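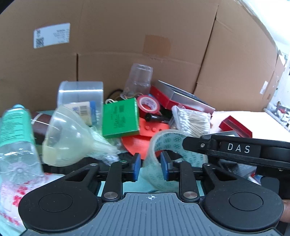
Clutter pile, jaws open over the clear tape roll. Cardboard box behind.

June, 4.10 pm

Jesside segmentation on the pile frames again. Clear stuff is the problem as ever. Upturned cup at the top: mask comes and goes. Funnel gets merged with the brown cylinder behind it. Red tape roll fine, green box fine.

Packing tape roll is the nasty one. Clear, pale blue print, and the blue finger pads either side of it. Old colour threshold for the pads grabs bits of the print so the jaw width estimate jumps. Saqib's fix: stop using colour on its own, gate it with a fixed region taken from the open/closed calibration. Tried it, jumps down from 13 to 2 on the same clip. Both left are when the jaws are nearly shut. Good enough to merge I think, Nilmini to reveiw.

Static mask for the gripper body: was too tight round the handle arm on the right, the lettering leaked through and got tracked as scene features. Pose drifted over 6 mm by the end of the clip. Made the mask fatter on that side, dilate 4 px, and drift is down but not gone. Finger on the handle still leaks a bit. Mask that too? It moves. Ask Jae-in.

Kustadero loader still drops the last frame of every clip. Known, not fixed. Dont trust end poses till it is.

To do
- rerun whole set with the new mask, overnight
- per-clip pad calibration, current one is shared
- Kavinda wants grasp labels split by clear / not clear. Printed tape goes under clear for now
- put the threshold in the config, its hard coded in two places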